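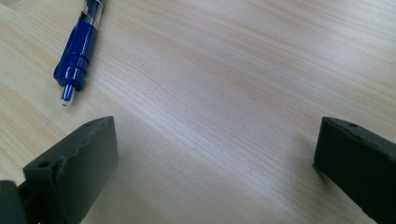

A blue pen on a light wooden tabletop.

Submitting a Meter Reading: Frequently Asked Questions

Gridlow customer help, June
By the Gridlow Billing Team

Which figures do I write down?
Read the black digits from left to right and leave out any shown in red. If the meter reads 03490, enter 3490. The form adds leading zeros automatically.

My meter has two rows of numbers. Do you need both?
Yes. Two-rate meters store day and night use separately. Enter the row marked "normal" or "rate 1" first, then the other. If the rows are not labelled, send both and state which one was moving when you looked.

When should I send a reading?
Any time in the three days before your bill date. A reading received later is held for the next bill.

Why was my bill estimated?
We had no reading for the period, or the one we had failed a check. A reading fails if it is lower than the last one, or if it is more than 200 units above the expected figure – in the second case we will write to you before billing.

Can I correct a reading I have already sent?
Yes, within 30 days. Use the correction form and give both the wrong figure and the right one. Do not submit a second ordinary reading, as this will be logged as new use.

I have moved in and do not know who supplies the property. What should I do?
Take a reading on the day you get the keys and keep it. Gridlow covers Ultdale and Stavamis only. If the address is outside these areas, the letting agent or seller should be able to name the supplier.

Do you accept readings by post?
Yes. Write the account number, the meter serial number, the reading and the date it was taken. Cards filled in with pencil are returned. Allow five working days.

The display is blank. Is my supply affected?
Not usually. Press any button on the front and wait ten seconds. If nothing appears, report a faulty display and leave the reading box empty.

Related help pages
Finding your meter serial number
Yakubu two-rate tariff: hours and charges
Moving out of a property
Changing your bill date
Reporting a faulty meter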